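# Chapter 9: From Camera Views to Motion

A controller for two arms receives several streams at once. The wrist camera moves with its gripper, and the fixed camera stays put.
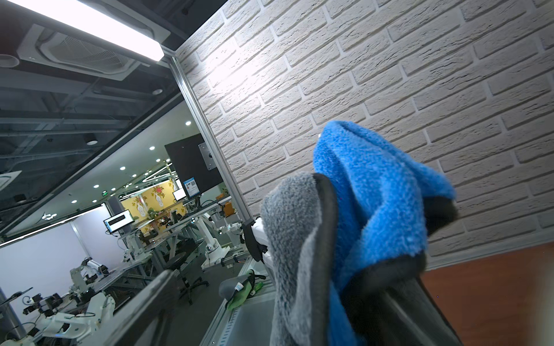 The software must bring both views into one coordinate system before it can plan anything. At Orkerance, Fulvio Dal Bello's planner looks 96 steps ahead and checks each arm against the other.
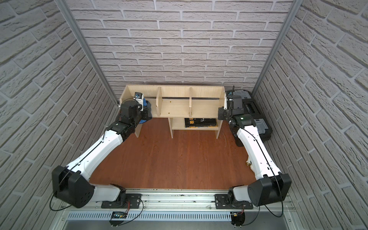

Why plan the two arms together? They share the space in front of the shelf, and a path that is safe for one may cross the other.

Cloth adds a second problem - its shape has no fixed model, so the planner works from the latest estimate. 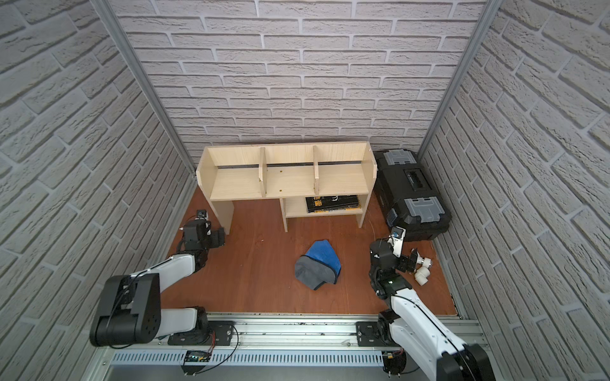 Figure 9.2. Two arms, a shelf unit and pipe fittings.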